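Udov's gripper trials move to the simulator first

Cremilda Arruda spent most of March deciding which of two grippers her group should buy, and for the first part of it she didn't touch either one.

Arruda runs manipulation testing at Udov, a small automation firm that sets up arms for repair counters and parcel depots. The candidates were the Grestuvus, a two-finger parallel model, and the Prorkus, which has softer pads and a wider opening. Both were modelled and run on the same simulated arm before any hardware was ordered.

"We used to bolt the thing on and see what happened," she said. "You lose a day every time you change over. In the simulator I can change grippers before my coffee's ready."

The group ran 115 layouts with each gripper. Every layout puts a mix of household objects on a table and asks the arm to pick them up one at a time. Arruda chose the objects herself and said she was after awkward shapes.

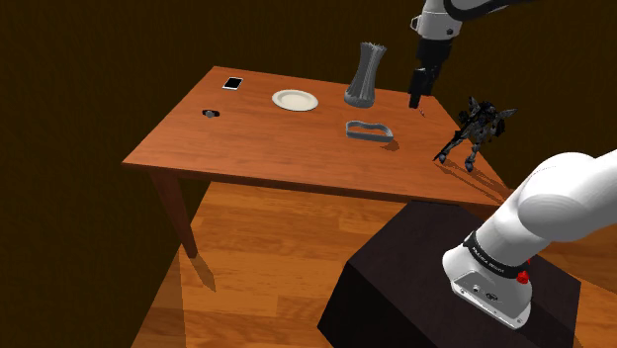
A simulated tabletop with a phone, watch, plate, ribbed vase and mecha figurine in reach of the test arm.

Flat things gave the most trouble. A phone lying on a table leaves very little for a finger to get under, and the Grestuvus failed on it in 32 layouts. The Prorkus did better there but was clumsy with anything that had thin parts sticking out.

"The figurine is a pain," Arruda said. "It's all fins and elbows. You can grab it in a dozen places and most of them are bad."

She doesn't put much weight on the raw scores. Friction in the simulator is a guess, she said, and the soft pads are harder to model than the stiff fingers. The team adjusted the pad settings 19 times and still isn't happy with them.

The controller turned out to matter as well. Udov tested both grippers with its older position controller and with Tôn, a force-based one the group has been writing in-house. With Tôn, the arm stopped pushing plates across the table before closing on them.

"I'd have blamed the gripper for that," she said. "I did blame it, for nearly 2 weeks."

Udov has now ordered one Prorkus for bench testing. The Grestuvus stays on the list for parcel work, where the items are mostly boxes. Arruda wants to repeat the phone and plate layouts on the real arm before she signs off on anything larger, and she has asked for a second wrist camera to go with it.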